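大学や病院が主催する「高校生向け医療職体験プログラム」に応募するための志望書の書き方を、順を追って書く。先に断っておくと、私はこの種の志望書の「合格テンプレート」をほとんど信用していない。学部の広報を手伝いながら選考の下読みを四年やったが、テンプレートどおりの文章は三行目で次に何が来るか分かる。読む側が退屈するだけならまだしも、本人のことが何も分からないので点のつけようがない。

# 医療職体験プログラムの志望書を書く手順

## 手順1　募集要項を、疑いながら読む

要項には「意欲ある生徒を広く募集」と書いてある。広く、の中身を確かめてほしい。見るところは次のとおり。

- 対象学年と居住地の条件
- 参加費のほかにかかる費用（交通費、白衣、予防接種の証明書）
- 日程のうち、全日参加が必須の日
- 提出物の締切が「必着」か「消印有効」か
- 選考基準が書かれているかどうか

最後の項目が書かれていない要項は意外に多い。Roston の春季コースも昨年までそうだった。問い合わせ窓口に「選考では何を重視しますか」と一行メールを送ればいい。返事が「総合的に判断します」だけだったら、まあ、そういうプログラムだと思っておく。返事の中身で態度を変える必要はないが、期待の量は調整できる。

「参加者の満足度が高い」という類の宣伝文句は読み飛ばしてかまわない。誰に、いつ、どう聞いた満足度なのかが書いてあったためしがない。

## 手順2　材料を集める（まだ書かない）

紙を一枚用意して、次の問いに箇条書きで答える。文章にしようとしないこと。

1. 医療の現場で、自分が見たもの、聞いたことは何か
2. そのとき分からなかったことは何か
3. そのあと調べたか。調べたなら何で調べたか
4. 参加できたら、誰に何を聞きたいか

1で手が止まる人が多い。「祖母の入院で看護師さんの優しさに感動した」しか出てこないなら、感動を脇に置いて、その看護師が何をしていたかを思い出す。点滴の袋を替える前に名前を二度聞いた、とか。なぜ二度なのか。それが2になる。

入院も通院も経験がない人は、歯科検診でも、薬局の待ち時間でも、部活で捻挫した友人の付き添いでもいい。珍しい体験を持っている応募者が有利だという噂を毎年聞くが、下読みをしていてそう感じたことはない。

## 手順3　一段落目を書く

字数の上限は 835 字という半端な数のところもあれば（Irureck の様式がこれで、旧い用紙のマス目の名残らしい）、2,000 字のところもある。どちらでも一段落目の役目は同じで、材料の1と2をそのまま書く。

悪い例。

> 私は幼い頃から医療に興味があり、将来は人の役に立つ仕事に就きたいと考え、貴プログラムを志望いたしました。

この文は名前を差し替えれば全国どこにでも出せる。実際、出されている。

直した例。

> 薬局で、薬剤師の方が祖父に「グレープフルーツは食べますか」と聞きました。祖父は食べないと答えて終わりましたが、私にはなぜ果物の話が出たのか分かりませんでした。

上手な文ではない。それでも、続きを読む気になる。Nuanchan Siriwan 先生は学内の講習会で、この直し方を「形容詞を捨てて名詞を残す」と説明していた。標語としては少し単純すぎると思うが、初稿を直すときの目安としては使える。

## 手順4　真ん中を書く

調べたことを書く。ここで怪しくなる志望書が多い。急に文体が教科書になり、受容体だの代謝酵素だのが並び、最後に「奥が深いと感じました」で締まる。検索結果を写したのだろうと思われても仕方がない。

避ける方法は単純で、調べて分かったことの隣に、調べても分からなかったことを一つ書く。全部分かったのなら体験プログラムに来る理由がない。

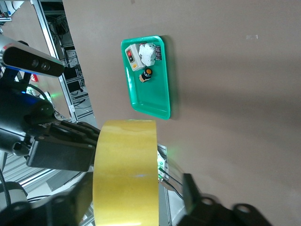 *緑のトレーと、赤いスイッチの付いた箱*

生成AIに下書きをさせる件についても触れておく。禁止と明記しているところ、申告すればよいとしているところ、何も書いていないところがあり、足並みはそろっていない。検出ツールで見抜けるという話を、私はあまり信じていない。ただし面接のあるプログラムなら、志望書に書いたことはほぼ必ず聞かれる。自分で思い出していない話は、二つ目の質問で詰まる。Kocsis の面接を担当した Preben Baldursdóttir さんは、最初に「その日、どこに座っていましたか」と尋ねるそうだ。意地の悪い質問だが、よくできている。

## 手順5　最後の段落を書く

材料の4を使う。「多くのことを学びたいです」は書かない。誰に、何を聞くのかを書く。

- △「チーム医療について学びたい」
- ○「薬剤師の方が、医師の処方に疑問を持ったとき、どうやって連絡するのかを聞きたい」

将来の決意表明は、なくてもいい。高校一年生に十年後を約束させて何の意味があるのか、私には今も分からない。要項に「将来の展望を含めること」とあれば書くしかないが、「まだ看護と薬学で迷っている」でも展望にはなる。迷っていると減点される、という塾の指導を見かけるものの、少なくとも私が使った採点表にそんな欄はなかった。よその採点表までは保証しない。

## 手順6　人に読んでもらう

読んでもらう相手は2人で足りる。一人は自分をよく知っている人、もう一人はあまり知らない人。頼むときに「どうですか」と聞くと「いいと思う」しか返ってこない。次のように聞く。

- どこで一度読むのを止めたか
- 読み終わって覚えている文はどれか
- 私が何を聞きに行きたいのか、言ってみてほしい

三つ目に答えが返ってこなければ、手順5に戻る。

先生に直してもらうと文章が立派になりすぎることがある。「拝察」や「一助」が入っていたら、自分の言葉に戻しておく。赤字を全部受け入れる義務はない。

推薦書が要る場合は、書いてくれる先生に志望書の写しと要項を一緒に渡す。締切の二週間前には渡したい。推薦書の内容が志望書と食い違うと読む側は困るし、理由を確かめる手段もないことが多い。

## 手順7　提出前の確認

- [ ] 氏名の表記が、学校の書類と一致している
- [ ] 字数は上限以内（空白を数えるかどうか要項で確認した）
- [ ] プログラム名を間違えていない
- [ ] 保護者の署名欄が埋まっている
- [ ] 控えを手元に残した

プログラム名の間違いは本当にある。Anwood 宛ての封筒に Roston 宛ての志望書が入っていたこともあった。使い回すこと自体は責めないが、手順5の段落だけは提出先ごとに書き直したほうがいい。会える職種が違えば、聞きたいことも変わるはずだ。

## よく来る質問

**英語で書けば有利になりますか。**
日本語で募集しているなら日本語で書く。英語版の添付を歓迎すると書いてあるときだけ添える。

**ボランティア経験がないと落ちますか。**
経験欄が空白の合格者はいる。欄を埋めるために二月になって慌てて一日だけ活動した、という書類も見るが、日付を見れば分かってしまう。

**落ちた場合、理由は教えてもらえますか。**
たいてい教えてもらえない。問い合わせてもかまわないが、翌年の志望書を早めに書き始めるほうに時間を使うことを勧める。手順2の紙は捨てずに取っておくこと。

（2023年4月　改訂。推薦書の項は Anong Wannasri さんの指摘で書き足した。）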